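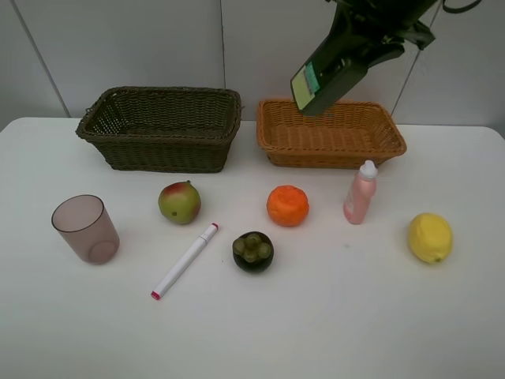 The sorting table at Ostavmont, with the arm over the lighter of the two baskets.

Ostavmont opened its equipment budget for review in April. The head of planning, who asked to be quoted by title only, said the first request from the sorting group was for a second arm.

"We asked them to price the whole station," the head of planning said. "An arm is one line. The table, the gripper, spare fingers and service hours are the others."

The review compared bids from Trakus and Sotach. Trakus offered a service contract of 22 months; Sotach offered 8, at a lower purchase price. The department has set aside 233 staff hours for setup and training, whichever bid is accepted.

Test items are bought locally and charged to supplies. "Fruit, a marker, a cup, bottles — these cost very little," the head of planning said. "Replacing fruit through the year is still a cost, and it was missing from the last plan."
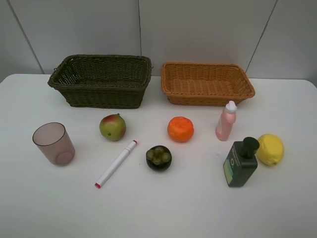
On grippers

The department prefers a plain two-finger model. "We want a part that can be ordered and fitted the same week," the head of planning said. Moser has quoted 89 dollars for each replacement pair.

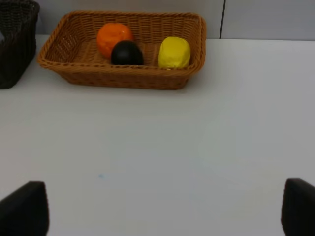 Next steps

Both bids remain open. The department will submit its choice with next year's budget.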